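Funo packing table -- progress to end of January

Quick one as the stock return is due at 4 and I still have labels to print. Zoltuno asked for an update on the tubs before releasing the rest of the 300, so:

Tubs. First delivery in from Drikari, lids to folow. Small square ones, same as agreed. Smiley stickers -- yellow, on the inside back wall -- staying for now, families like them. White paper down on the table for each session, changed when marked.
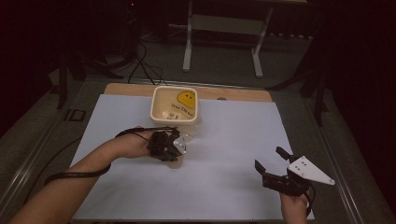 Xolalpa have asked whether the sticker could go on the outside, as it gets hidden once the tub is full, and would like an answer before they order more. Fair point. Will try both ways on the next batch and let them know.

Still to do:
Lids -- chased 2 times, promised for Febuary.
Printed text on the tubs -- wording needs a check against the new list.
Second table -- quote in, bit over, waiting on 3 others.

Spend is within budget apart from paper, going through more than planned. Receipts to follow with the next claim.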